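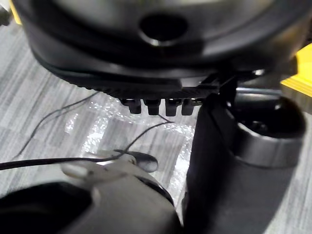 Wrist camera, Thursday, with the striped carpet underneath

I came in early meaning to do nothing except settle the gripper question, and of course by ten I had drunk two coffees and was on my hands and knees looking for the short hex key (it was in my cardigan pocket, where it always is). But it has been a lovely day all the same, and I want to get it down before I forget which setting was which.

The plan was to put the Urix gripper through the same grasps as the Plukix hand, same speeds, same Carrilho controller, and stop arguing from memory. The controller is the part I like best so far. It lets me save a grip force under a name, so I have "gentle", "middling" and, from a bad moment last month, "do not use". I tried the Urix on gentle first and wrote down far too much, as usual, mostly to do with how the fingers settle when the wrist turns. The wrist camera shows me that ribbed band and the little row of four black pegs at the top of everything, and I've grown quite fond of them, like the bonnet of an old car! What I would love is a slightly wider lens, though, as the housing takes up such a lot of the view and I find myself guessing at what is just past it.

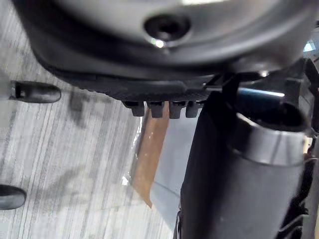
Notebook 2, p. 14

After lunch it was dark round things, which are my least favourite. Matt black against a dark gripper is hard going for any camera, and I had to put my nose almost to the monitor to find the edge. The grey metallic band near the top is a great help, something for the eye to catch on, and I've made a note to ask Grarton if their camera copes any better with black on black. I ran 9 tries with each hand and put the numbers on the sheet by the door, so I won't copy them all out again tonight. My feeling, for what it's worth, is that the Urix is the steadier of the two and the Plukix the more forgiving when I've lined things up badly, and I line things up badly rather often after lunch. 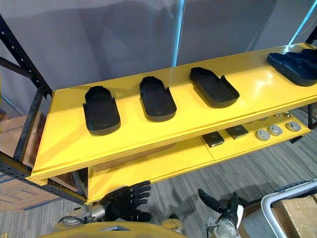 Stepan Bilyk thinks I'm being unfair to the many-fingered hand, and told me so at some length over the biscuits: it wants slower closing and a softer setting, he said, "and you have given it neither". He may well be right. I've promised him a proper go tomorrow with the closing speed halved, and I still need to order the spare fingertips, part 386.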